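Subject: Re: [leckie-sim] Traden setup: fingers creep open on a held object
Date: 2021-11-21

> We load the stock Traden model into the Leckie house scene and run the
> Butetti pick tasks. Base and arms behave. The grippers do not. After
> closing on anything with a tapered underside the fingers stay put for a
> moment, then drift apart until the object drops. Raising the commanded
> force only makes the drift start sooner. The left gripper is worse than
> the right. Is this the contact model or our setup? We are on the default
> time step and have not touched the collision meshes.

Mostly setup, I think, but the contact model makes it worse. We had the same drift last December and went through it item by item. Our present configuration follows, in the order I would check it.

Finger drives. The stock file gives each finger its own position drive and ties them together with a soft mimic constraint. Under load the constraint loses and one finger pushes the other back. We removed the mimic constraint and drive both fingers from one controller, with the target written to both joints in the same step. Check the sign on the left gripper. In our copy the axis of one finger joint was flipped and the controller was silently compensating for it, which would explain your left side being worse.

Force limit. Set it on the joint and leave the controller output unclamped. With a clamp in both places the integral term winds up against the lower one and lets go all at once.

Time step. The default is too coarse for stiff fingers. We divide it by 5 and leave rendering where it was. The cost in wall time is noticeable but smaller than I expected, as most of ours goes into the cameras.

Collision meshes. Look at these even if you have never edited them. The importer wraps every object in a convex hull. For a shape that is wide on top and narrow below, the hull fills in the neck, so the fingers close on a slanted surface that does not exist in the visual mesh and get wedged apart. More force, more wedging. Turn on the collision overlay and compare. We now use convex decomposition for anything with a neck and plain hulls for everything else.

Finger pads. The pads are part of the finger mesh in the stock file and inherit its friction. Split them off as separate bodies with a fixed joint and their own material. Keep them as boxes. We tried a rounded pad from the Urden hand and got point contacts that spun.

Mass ratios. If an object is very light compared with the finger links, the solver will jitter whatever you do. Raise the solver iterations before you start inventing masses. We run 50 and have had no reason to go higher.

After any change to the above I rerun the same short check before a full task: close on the object clear of the surface, hold, rotate the wrist both ways, and log finger separation throughout. A slow slope in that log is the drift you describe. A step is usually a contact pair being lost and regained - a different fault, and one for the meshes.
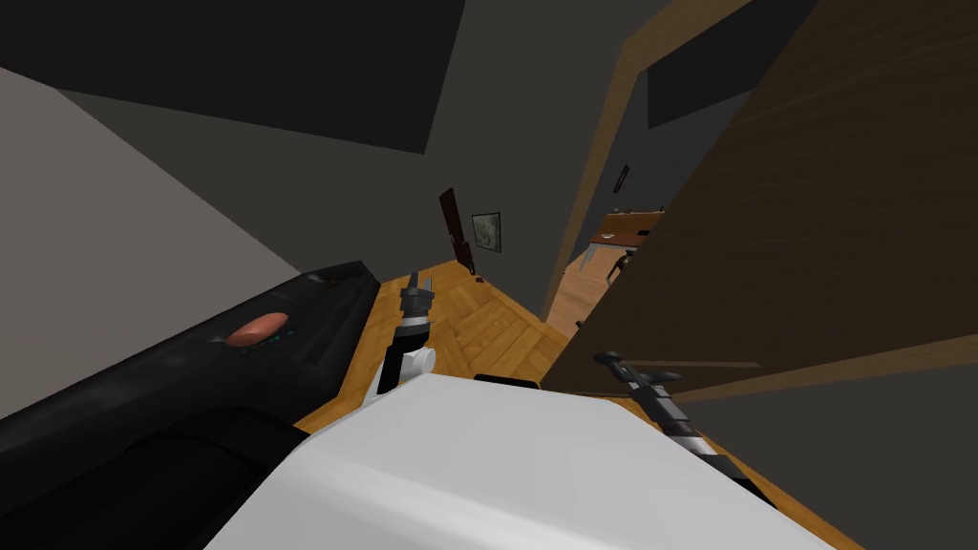

Gripper, with the object between the fingers:
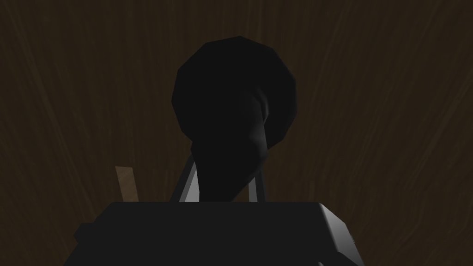 Radosław Kaczmarczyk replied that the flipped axis was there in his file too, and that correcting it removed the left-right difference but left the drift. He has not tried the decomposition yet and wants to know if it can be set per object in the scene file, as reimporting the whole house takes him almost 3 hours. He also asks whether the pads need their own collision group. With the pads split off he gets self-contact between pad and finger at startup, and the arm twitches before the first command arrives.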